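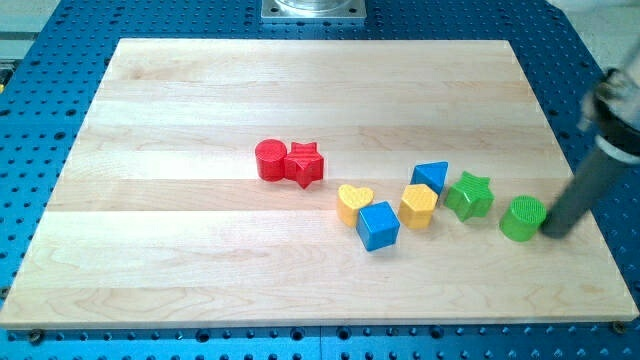

Notes for the Arkport visit
Robotics and Automation, week 9

Please read these before we get on the bus, and bring them along with a pencil, as there is room on the back for your own scribbles. We've been very kindly invited to the Jayawardena lab open day at Arkport, and I'm so pleased we got 30 places this year (in January it looked as though we might not get any).

The tabletop pushing demonstration is the one I'd most like you to watch properly. The arm has a plain rod on the end, with no fingers, and it works on little coloured blocks on a wooden board - stars, cylinders, a heart, a cube and so on. Pushing looks easy until you try to write down the steps. Think back to our lecture on contact and friction, and ask yourself which way a star will turn if the rod meets it on a point, and how that differs from a cylinder.

Keep an eye on neighbours, too. When a green star sits very close to a blue triangle, a push on one may well become a push on both, and your plan has to allow for it.

Questions to take with you:
How would you tell the robot which block you mean?
Where would you place the rod first, and why there?
When should it stop?

Write-ups are 400 words, a sketch is welcome, and spelling mistakes won't be held against you. Room 296 afterwards for a cuppa and a chat.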